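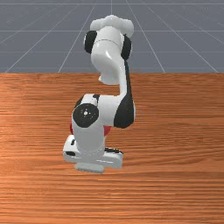 Notebook, October — table clearing, simulated bench

Carried on with the clearing-up question: can an arm put cutlery and odds and ends where they belong without somebody tidying up after it? All of this is in simulation. The real bench is still waiting on parts from Surkis.

Setup is the plain one. One arm, wooden tabletop, grey grid floor behind. Mesfin Endale wanted a full place setting from the start. I said no, start with one fork and one thing in its way, and we can argue about plates later.

Planner is Draltorine, same build as last month. Grasp scoring is Cerus. I left the friction values alone, as Ibsa Ejigu is still comparing them with the bench measurements and I don't want two things moving at once.

Plan for the batch: 200 runs, fork and cricket ball, start positions shuffled each time. Stopped at 100 to look at the log. 11 of those ended with the fork dropped. Most of the drops came in the turn after the lift and very few in the lift itself, so the grasp score is probably looking at the wrong moment.

The ball is a nuisance on purpose. Kitchen tables have things on them that roll, and a planner that only copes with bare wood is no use to anyone. In the wrist view the tines lie right across the red of the ball, with the handle between the two black pads. The segmentation has to split grey from red there in thin strips, and I want to check its masks for that sort of view before touching anything else.

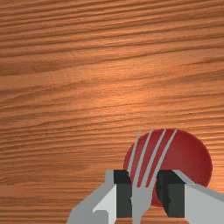
Could we give this job to a machine in a real kitchen yet?
Only a narrow version of it, with known cutlery, a known table and a person nearby to pick up what falls. Wet forks, stacked plates and children's toys are all still to do.

To do next:
Finish the second half of the batch.
Slow the turn after the lift and rerun the dropped cases — same seeds.
Ask Ibsa for the friction numbers.
Mesfin to add a spoon to the Fikre object set, 3 sizes.

Log is in the shared folder under table clearing. Don't rename the runs, the plotting script reads the names.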